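Home | Topics | Food and Drink | Random Article

Paper cup
Reading time: 2 minutes 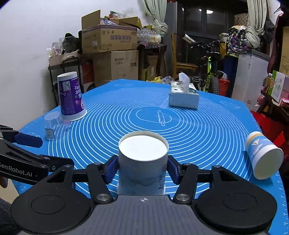
A white paper cup with faint bluish shading on its side.

A paper cup is a disposable drinking vessel made of paperboard, usually lined with a thin layer of plastic or wax so that the drink stays inside it for as long as the drinker's patience lasts. It is used for coffee, tea, water, and the warm orange liquid served at school events.

Construction

Most cups are made from two pieces, a side wall and a base. The wall is cut as a curved strip, rolled into a cone, and sealed along a seam, which drinkers have a gift for lining up with the gap in the lid. The base sits slightly above the lower edge, leaving a recess with no use to the drinker except collecting dishwater when someone tries to wash the cup. The top edge is rolled outward for stiffness.

Decoration

Plain white is common. Printed designs favor leaves, hills, and steam, the last of these often appearing on cups meant for cold drinks.

Recycling

Paper can be recycled and so can many plastics, but a cup made of both is welcome in very few bins. The town of Zandstead tried a separate cup bin one November. It took in 1103 items, of which 567 were cups. The rest included banana peels and a shoe.

Sizes

Sizes are named by the seller and have little to do with volume. At the Casa chain of coffee counters, a "small" holds 400 milliliters and a "regular" is larger. The chain sells 5 sizes, none of them called medium.

Related articles
Cup sleeve
Drinking straw
Ejigu lid
Water cooler
Deltura Paper Mill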